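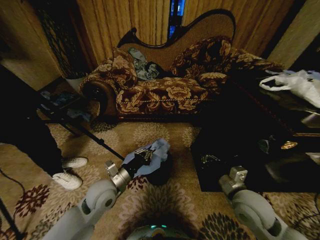

Progress report to the Fehr Fund, October
Community reupholstery workshop, Mornonton

We've had a wonderful few months and I'm glad to have so much to tell you! The evening course now has 37 people signed up, from Mornonton itself and from as far out as Clirnmont, and the waiting list keeps growing. Your grant covered the webbing, the tacks and 3 sets of hand tools, and all of it is in use.

Most of the work this fall has been on seats and backs. Beginners start with a dining chair and learn to strip it, save the old cover as a pattern and stretch new webbing. After that they can move on to bigger pieces – matching a large floral across a seat and its cushions takes patience, and people are getting very good at it.

We spent $165 on fabric remnants from Kometti, well under what we had set aside. The rest of that line will go toward horsehair and cotton batting, with your approval.
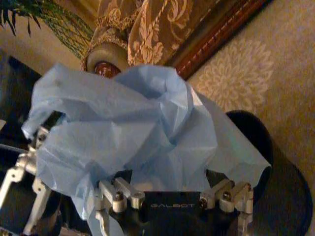

Raphaël Delaunay wrote after the September session that he had put off fixing his mother's armchair for years and had it finished in 2 evenings, but that he would have liked more time on piping and corners. Several others asked for the same thing, so we're adding a corners evening, starting at 6:30 p.m. like the rest.

Still to do: a second sewing machine that can handle heavy cloth, and better lighting over the cutting table. Quotes for both will come with the next report.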